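Hello again from Purnberg, and thank you to everybody who wrote back about the October pie swap! I read every one of them, some of them twice, and I owe about half of you a reply.

So this time I want to talk about tea, because I've finally given up coffee after lunch and I have opinions now. My doctor had been dropping hints since March and I kept nodding and going home and putting the pot on at three o'clock like I always do. Then I had a week of lying awake listening to the refrigerator and that did it. I moved the coffee maker to the high shelf (I'm short, this matters) and went looking for something else to drink in the afternoon.

My first try was a box of bags from the grocery store, the kind that's supposed to taste like peach. It tasted like a candle. I drank four cups to be fair to it and gave the rest to my sister, who likes it, so everybody's happy.

Then Suqin Xiao from my Tuesday walking group took pity on me and brought over a little tin of roasted oolong, and oh my goodness. It smells like toast! She told me I'd been scalding everything with water straight off the boil and then leaving the bag in until I remembered it, and both of those things were true. With this one you can go fairly hot, but she pours the first bit of water over the leaves and throws it out, and then starts again with a short steep, less than a minute. You get three or four rounds out of the same leaves. I had no idea. I'd been throwing out perfectly good tea my whole life.
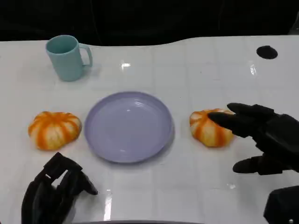

The green ones are fussier. I let the kettle sit with the lid open while I go get the mail, and by the time I'm back it's cooled enough. I know there are kettles with a dial that'll stop at whatever temperature you like, and my neighbor Elikem Tetteh swears by his, but the mail works for me and the mail is free. When I forget and pour too soon it comes out bitter, and I put honey in it and drink it anyway, which Suqin doesn't need to hear about.

For evenings I've settled on barley tea, the roasted kind with no caffeine in it at all. I buy it at the shop on Macapagal, the one next to the shoe repair, where a bag of 80 costs less than two fancy coffees. I make a pitcher before supper and whatever's left goes in the fridge. It's good cold, a bit like the crust off a loaf of bread, and my husband has started drinking it too after saying for a week that it smelled burnt. I'm on my third bag.

Peppermint I can take or leave. Chamomile I've tried to like - I really have - and I just don't. Xiuying Xiong wrote to say I should try it with a slice of fresh ginger and a bit of orange peel, so I'll give it one more chance and let you know.

A couple of you asked how the sleep is going. Better! I had one bad night after a slice of chocolate cake at nine in the evening, but I'm blaming the cake. The headaches lasted maybe four days and then they quit. I still have my one big coffee at breakfast and I enjoy it a whole lot more now that it's the only one.

If you've got a tea I should try, hit reply and tell me how you make it, with the times if you know them. I'd especially like something smoky for when the snow comes. Next time it's back to baking, and I'll have Sebastián's cornbread for you, the one he does in the skillet, as soon as he finds the card he wrote it on.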